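Guía de montaje de la demostración - Célula de desmontaje Clollel
Sección 4. Jornada de puertas abiertas: preparación del puesto y secuencia con público
Revisión del 30 de junio de 2022

4.1 Antes de abrir la sala

Esta sección se aplica a la demostración de trabajo sobre el procesador. Para la demostración de clasificación de piezas, consulte la sección 5. El personal que atienda el puesto debe haber leído antes la sección 2 (paradas y rearme).

1. Coloque la torre tumbada sobre la plataforma de lamas, con el interior hacia arriba y sin el panel lateral.
2. Sitúe la bandeja de fijación gris a la izquierda de la torre.
3. Compruebe que la torre está desconectada de la red. El cable de alimentación se guarda en el armario, no en la plataforma.
4. Marque en el suelo la línea de público a 2000 mm del borde de la plataforma.
5. Encienda el controlador Prisel y espere a que termine el autodiagnóstico.
6. Cargue el programa 2522 y seleccione el modo «Visita». En este modo la velocidad queda limitada al 40 %.

PRECAUCIÓN: No trabaje dentro de la torre con el brazo habilitado. Si hay que recolocar un cable o recoger un tornillo, pulse primero la parada y espere a que el indicador quede fijo.

4.2 Posición de espera

7. Lleve el brazo a la posición de espera con la tecla INICIO. La pinza no debe tocar ningún cable durante el recorrido.
8. Baje la pinza sobre la zona del zócalo en pasos cortos y deténgala encima de la placa base.
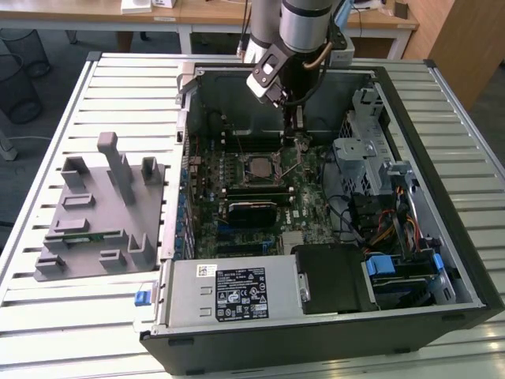

9. Confirme la posición en la consola. Si aparece el aviso «Referencia perdida», vuelva al paso 7 y no intente corregir a mano.
10. Dé paso al grupo. El responsable del puesto se queda junto a la consola durante toda la sesión.

Nota: los cables que cuelgan de la pinza necesitan holgura. No los sujete con bridas al chasis de la torre - al subir el brazo se tensan y pueden soltar el conector.

4.3 Secuencia ante el público

11. Explique qué va a hacer el brazo antes de pulsar MARCHA. Basta con un minuto; las preguntas se dejan para el final.
12. Inicie la aproximación al procesador. Los dedos deben quedar a ambos lados del chip, sin apoyarse en el marco del zócalo.
13. Trabaje los tornillos del soporte metálico con el destornillador de vástago fino. La punta debe asentar bien en la cabeza antes de girar.
14. Cuando la consola muestre «Listo», autorice el agarre. El tiempo máximo de espera es de 600 segundos; pasado ese plazo el programa se cancela.

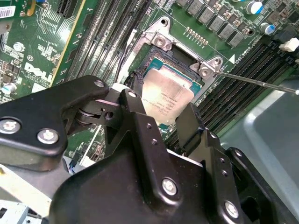 Figura 4-2. Dedos de la pinza a los lados del procesador Intel; punta del destornillador sobre el tornillo derecho del soporte.

15. Al acabar, retire la pinza en vertical y vuelva a la posición de espera.

PRECAUCIÓN: No toque los contactos del zócalo con los dedos ni con herramientas. Si un visitante quiere ver un procesador de cerca, use el de muestra del maletín Daseo.

4.4 Entre un grupo y el siguiente

16. Revise que no queden tornillos sueltos dentro del chasis.
17. Devuelva la bandeja a su sitio si se ha movido y repita los pasos 7 a 9.
18. Anote en el registro la hora y cualquier aviso de la consola.

Nota: en la jornada de agosto se usará la sala Bondarchuk. La línea de público mantiene la misma distancia, pero la entrada queda por el lado de la consola. Deje libre ese paso.

Para el apagado completo, siga el apartado 2.6.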